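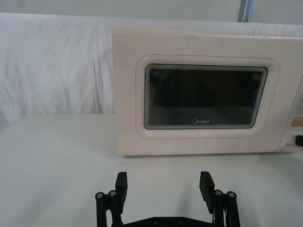 9 min read

November, by the Skemen data group

3. Collecting the demonstrations

3.1 Station and object

All demonstrations in this section were recorded at the Rarkard station, on a white table with white cloth hung behind it. We kept the surroundings plain on purpose, so that the policy would have few other cues to follow. The object is a countertop microwave oven by Midea with a door at the left and a narrow control panel at the right. Figure 1 shows the oven from the wrist camera, with the gripper open in front of it.

Figure 1. Wrist view, fingers open. Only a part of the control panel is inside the view.

The wrist camera is close to the fingers and gives good detail of the contact, but it often loses the panel. For this reason each episode also contains the view of a second camera at chest height. The two streams are stored together by the Mendier recorder and share one clock. When they differed by more than 85 milliseconds, we discarded the episode.

3.2 Tasks and operators

We defined 14 short tasks, for example reaching to the door release, pressing one button, and closing the door with one finger. The operator reads the task from a card, brings both arms to the start pose, and waits for a tone. We asked the operators to move at a natural speed and not to repair a bad approach by many small corrections — such corrections were copied by our first policy and it became very slow near the panel.

The release button is at the bottom of the panel, and it was the hardest target for new operators. Its face has no marking, and in the wrist view it is easy to misjudge the distance. Each operator therefore made 100 practice episodes before the recorded ones. The practice episodes are not used for training.

3.3 Labels and selection

The complete set has 3,000 episodes. Every episode has a task label, a success label and the time of the first contact.
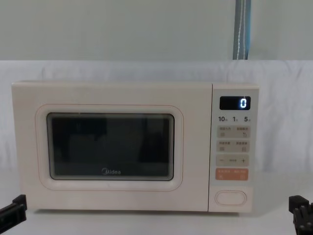
The success label was given by a person who did not operate the arms in that episode. Unclear cases were marked as failed, but we kept them in a separate folder, and Section 5 reports the effect of adding them again. We did not move the camera mounts between sessions. The oven was shifted by hand before each group of episodes, within an area drawn in the Orellana protocol.

Related items
Skemen: notes on two-arm teleoperation
The Orellana protocol for object placement
Mendier recorder, clock settings
Rarkard station, list of parts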